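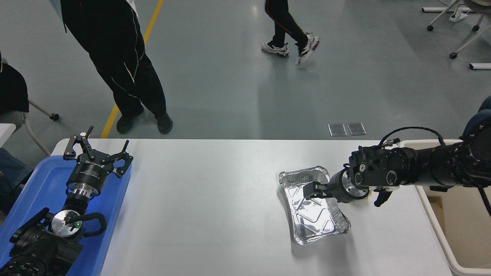 4. Collecting waste oil and changing the filter

The Resberg 66 fryer holds its used oil in the lower tank until you drain it. The oil must be drained before the filter is changed, and the filter must be changed every time the oil is. You will need a filter pad, a heatproof drain can with a lid, a long-handled brush and something shallow to put the old pad in. A rectangular foil tray on a white table is all the equipment that last item calls for, and a tray with a slightly bent rim will do as well as a new one. Do not use a plastic tub.

CAUTION: Hot oil causes severe burns. Switch the fryer off at the wall and leave it until the display reads COOL. Do not go by the time elapsed.

Draining the oil

1. Check that the drain valve (item 10 on the parts diagram) is fully closed. The handle should lie across the pipe.

2. Screw the drain spout on to the valve by hand. Do not use a spanner.

3. Place the drain can under the spout. The can must stand flat on the floor, with the spout inside its neck.

4. Turn the valve handle slowly until the oil starts to run. Open it further once the flow is steady.

5. If the flow stops early, clear the valve from inside the pan with the long-handled brush. Never push anything up the spout.

6. Close the valve, remove the spout and put the lid on the can.

Note: The can holds 11 litres when full to the line. If the pan has been overfilled, you will need a second can.

Changing the filter pad

7. Pull out the filter drawer and lift off the wire frame.

8. Slide the old pad on to the tray, crumb side up. Carry it level with both hands — a soaked pad is heavier than it looks.

9. Wipe the drawer with kitchen paper. Do not use water at this stage.

10. Lay the new pad with its rough side up and press the frame down until both clips catch.

11. Push the drawer home. The FILTER light goes out after 5 seconds. If it stays on, the drawer is not fully in.

Fryers fitted with the older Stondum drawer have a single clip at the back and no FILTER light. On these, check the clip by pulling the frame gently upwards.

CAUTION: Oily pads and paper can catch fire by themselves if left in a heap. Put them in a lidded metal bin outdoors. Do not pour oil down the sink.

To refill the pan, go to section 5.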